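# Vorik Planner FAQ

**Which control rate does the planner expect?**
105 Hz. Lower rates load, but the watchdog logs a warning on every missed tick.

**Why does Nikadeo reject my grasp list?**
The list is capped at 618 candidates. Set `prune: true` or raise the score threshold.

**Can I replay a log without the arm connected?**
Yes. Start with `--dry` and pass the log path. Gripper commands are printed and dropped.

**Clear bottles have no depth. How are they segmented?**
From wrist RGB only. Bottles inside the bin mask are dropped from the target list; a bottle lying by the wall stays in it.

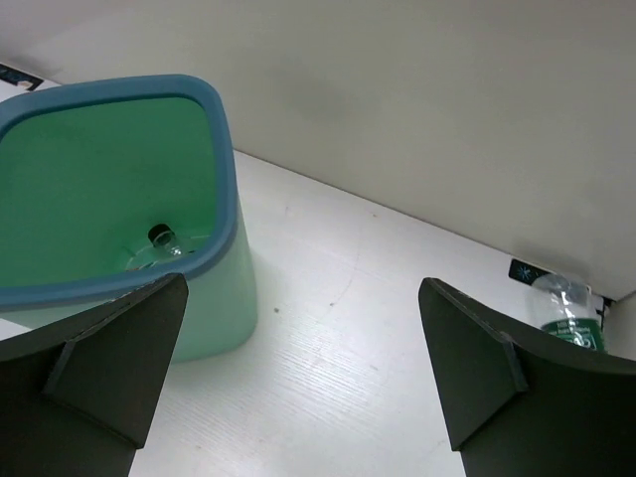 ## Errors

**E657**
Wrist camera extrinsics are missing. Rerun calibration, then restart the node.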